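Giving the sponge drawer a proper home

If your kitchen is anything like mine, the sponge lives wherever it was last dropped, and the drawer underneath it is full of takeaway menus. I put up with that for years before I set up one small cabinet with one drawer, and I do wish I'd done it sooner!

Start by taking everything out. Pull the drawer as far as it will safely come, give it a wipe right into the back corners, and leave it open while you have a cup of tea. A bare drawer is a lovely thing to plan with.

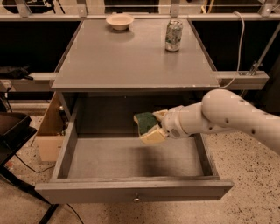
Next, decide what you reach for every day. For me that's a sponge with a scrubbing side, a couple of cloths and the little brush I use on the teapot — everything else can go under the sink. Let the sponge dry before you shut it away (mine gets squeezed out after breakfast and goes in about lunchtime), or the whole drawer will smell of it by the evening.

Keep bowls and drinks towards the back of the top, so you've space in front to work. 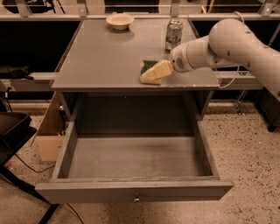

Sponge on the tabletop, green side up, with the bowl and can at the back.

Last of all, slide the drawer in and out a few times. If it sticks, rub a candle stub along the runners — my mother swore by it, and I've never found anything better.

Eamon Moriarty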